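Can a robot do my chores yet?

2018-12-03

I spent most of Sunday cleaning. Not the nice kind either, where you light a candle and put on music and feel like a better person by noon. I mean the kind where you find a sock behind the dryer that matches nothing you own. And somewhere between the bathroom floor and the second load of towels I started thinking, again, about how long I've been promised a robot for all this.

I've been writing on this blog about home machines for 3 years now, and every fall somebody in the comments asks when they can stop vacuuming. So let me try to answer it properly, chore by chore, with what I know and what I've tried at home.

The floor

My first robot vacuum was a Kivolon, one of the cheap round ones, and I paid 300 dollars for it back when that felt like a lot of money for a hockey puck. I loved it for a month. It does the hallway beautifully! It does the kitchen fine, if I pick up the chairs and the mat and the cat's bowl. It can't do the stairs, and it has eaten two phone chargers, and it thinks the black rug in the den is a cliff and won't go near it. I still run it every other day, and I still drag the big vacuum out on weekends.

So for floors my answer is yes, mostly, if you're willing to tidy up ahead of the thing that tidies up.

Everything above the floor

And then there's the rest of the house. Crumbs on the couch, dust along the baseboards, the glass table that shows every fingerprint from here to Hawthorne. A puck is no help there. For that you'd want a machine with arms and hands, one that can pick up the same tools I use, and I've gotten a bit obsessed with those since October. The one I keep coming back to is a two-legged machine with a proper pair of five-fingered hands, and what it has to hold is a handheld vacuum – pretty much the same job I do on my own table after breakfast.

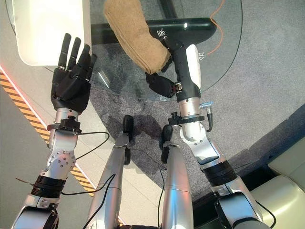 Laundry and towels

I get more mail about laundry than anything else, and I get it, because I hate it too. Washing is solved. Drying is solved. It's the bit in between and the bit after that eat my evening. A towel is a horrible thing to hand to a machine when you think about it. It has no fixed shape, it flops, it hides its own corners, and it looks different every time you drop it. I can fold one while watching TV and arguing on the phone. A robot has to find the edge first.

I tried one of those folding gadgets from Oltitz last winter. You clip each shirt onto the front and it pulls it in and folds it for you, and sure, the folds were lovely. But I was standing there clipping shirts! I timed myself, and I was faster folding by hand, by a lot. It went back in the box and then to my sister's garage.

Dishes

Skipping this one. I have a dishwasher, it's a robot as far as I'm concerned, and it has never once asked me to pick up the chairs.

What about shops?

A reader who works at Ovarness, the furniture place with the big warehouse, wrote to tell me their cleanup at the end of a shift is still all people with brooms and shop vacs. They have machines that move pallets all day long without a hitch. Sweeping under a workbench, wiping down the saw, coiling up the cords – that's still somebody's last half hour before going home. I found that weirdly comforting, and also a little depressing.

My guess is we'll see hands like that doing simple wiping and vacuuming in workplaces well before they show up in anyone's den. Stairs, cats and kids are a lot to ask. If you've seen one at work on a real mess, tell me in the comments, and tell me how long it took. Meanwhile the towels are still in the dryer, so I'd better go.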